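Counter notes, break kitchen – 2025-05-23

Started on the counter before touching any of the drawers. Toaster oven stays at the left end with the toaster next to it. The jars and canisters stay in a row at the back along the tile. 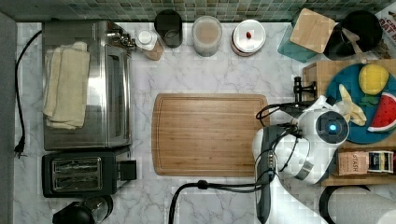
Yupin Chuensuk would rather have the toaster oven off the counter completely. Her point is that it takes up more space than everything else put together, and half the people on the Ludden side only ever want toast. She would put it on the steel cart and give the whole left end to prep. Fair point about the space. My problem with the cart is the lock on the back wheel, which slips, and I don't want a hot oven on it until that is fixed. Left as is for now, cart goes on the list.

Towel: folded yellow one was on top of the oven. Towels should not live up there. The top gets hot enough to scorch cotton and we already lost one that way in December. Want a hook on the end of the upper cabinet. There is a spare in the Pirar box, same kind as the coat hooks.

Power: oven and toaster are not to run together on the same outlet. The toaster is down as 900 W in the old equipment sheet and the oven is a good deal more than that. Anything not in use gets unplugged. A plug left lying on the counter is fine as long as it is dry there, but I would like a cord clip at the back so it doesn't get dragged through crumbs.

Crumb trays: toaster tray emptied, oven tray soaked 20 minutes in hot water and dish soap, then scrubbed. The brown film in the corners did not come off. Tried baking soda paste on one corner, better but slow. Will do the rest next time.

Canisters: the square teal one with the wood lid should not go in the dishwasher. Wipe the lid, dry it, put it back on. Weighed the coffee before moving it to a clean jar, 386 g, so no need to order from Aerts yet. Flour was 916 g, also fine.

None of the jars have dates on them. Masking tape on the bottom, date of filling, initials. Not on the lid – lids get swapped.

Counter itself: wiped down with plain soapy water. No vinegar. We still don't know if the top is real stone or a print, the Skerkuria paperwork only says "white, veined," and vinegar would mark real stone. There is a dull ring near the back that soap did not move. Asked Yupin and she thinks it was there before we took over the room.

Still to do:
wheel lock on cart
hook for towel
cord clip
rest of oven tray
tape and marker in the top drawer
ask Ludden side whether they use the oven at all

Drawers tomorrow if the bench is free by lunch.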